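Automation in Practice
Handout 6: Notes to accompany the open day demonstration
Issued Jun 14, 2021
Course convenor: Rosalinda Cruzado. Demonstration leader: Lorcan Carroll.

These notes should be read before the written exercise is attempted. They cover the simulated table-setting demonstration given in the Bhat Room at the Grurkaswood open day, and assume that Handout 5 (frames and joint limits) has been studied. Students who were unable to attend may obtain the session notes from the course office.

1. The task

The demonstration concerned a single arm working at a table laid with ordinary dishware. Everything was shown in simulation, using the Zurkilico teaching environment.

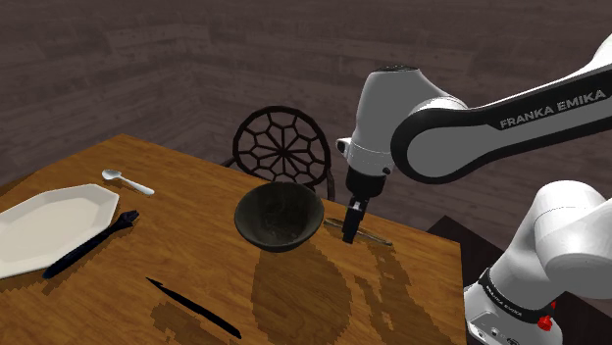
Planning begins with the choice of an approach direction. A planner must find a path for the whole arm, including the wrist and the upper link, and must then bring the fingers to a pose from which they can close. Thin objects lying flat are demanding in this respect, as there is little height to grasp. The brownish utensil near the far edge of the table illustrates a further difficulty: it is nearly the same tone as the wood, and a method that separates objects by colour alone may fail to find it. The white spoon presents no such problem.

Students should also note the bowl, which stands between the plate and the arm. Any path towards the plate must pass over it or go round it.

2. Viewing the gripper at close range

A general view is suitable for judging the path of the arm but gives poor information about the last few centimetres. A close view shows the relation between fingers and object, at the cost of most of the surroundings.
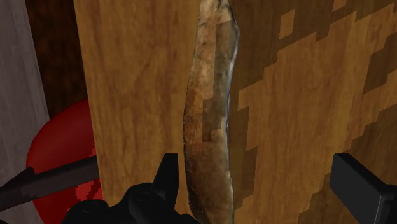 Section 3: Alignment and Shadow

Before a grasp is attempted, the object should lie in the gap between the two fingers. Mr Carroll drew attention to the stepped edges of the shadows on the wood and on the long brown object. Such edges are produced by the way the image is rendered and do not correspond to any edge of the object itself. A detector trained only on images of this kind may learn to rely on them – a point taken up again in the January paper.

For the exercise, mark the outline of the object first and the outline of each shadow second, on separate sheets.

4. Comparing views

The general view should be consulted again once the close view has been studied. Position in depth is easily misjudged from one camera, and the overlap of two shapes in an image is not evidence of contact.

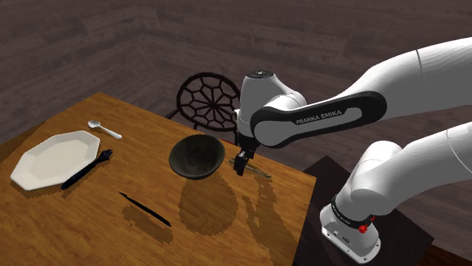
Word count: 1203 (full handout, including appendix)

In this view the fingers overlap the thin utensil beside the bowl. Students are asked to state what further information would be needed to establish a secure grasp, and to name the sensor that would supply it. Finger width and contact force are both acceptable starting points.

Written answers should be submitted to the Brileck office, Room 81, and should not exceed 20 lines. Please quote course number 1078 on every sheet.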